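October
Posted by Merle Hollis

Working rules for hand-held gripper sessions

I have been asked twice this month for our recording rules, so I am putting them up in the form we use at Udwood. They apply to hand-held gripper work at a table. Arm-mounted work has its own sheet, maintained by Edivaldo Brito, and the two should not be mixed.

The current revision is number 17. Most of the changes since revision 12 are small. The larger one concerns the marker cubes, which used to be covered by a single line and now have a section to themselves.

Scope first. A session is one operator, one table, one task sheet and two grippers, each with its own marker cube. Anything that alters one of those ends the session, and a new number is issued. We do not append letters to old numbers. We did that for a while and it took me most of an afternoon to separate 523 from its descendants.

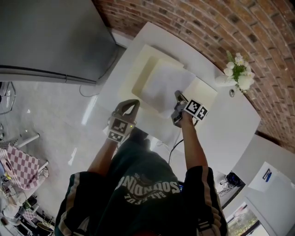
Marker cubes

Cubes stay on the body of the gripper they were calibrated with. Swapping them between left and right is treated as a fault, and both tools go back for calibration. Faces are wiped with a dry cloth. A face with a lifted corner or a scratch across the black squares is replaced – tape is not a repair.

The operator should keep at least one face of each cube turned towards the tracking view. With both hands working close together this can't always be managed, and the rule allows a loss of up to 3 seconds. Longer than that and the take is marked as partial. Partial takes are kept. Gritumitz, whose format we follow for the logs, has a separate column for them.

Cables

The cable leaves the tool downwards and is given enough slack for a full reach to the back of the table. It must not pass between the fingers or lie under the object being handled. Check this before the first take and after every change of object. Spare cable on the floor goes to one side of the operator's feet.

Table and objects

Only the objects on the task sheet are handled. Other things within view may remain, provided they are not moved between takes. I used to insist on a cleared room and have dropped that.

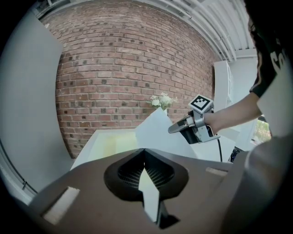
Thin sheet material gets its own clause. Paper is approached with the finger tips angled down, and the operator waits for it to settle before closing. If it tears, it is replaced with a sheet from the same pack and the change is logged. Smoothing it flat by hand in the middle of a take is not allowed, although I still find it in the logs from Ñahui now and then.

Revision 18 will probably deal with sleeves. The present wording says "clear of the wrist", and two people have read that in two different ways. Comments on the wording to me, comments on calibration to Edivaldo.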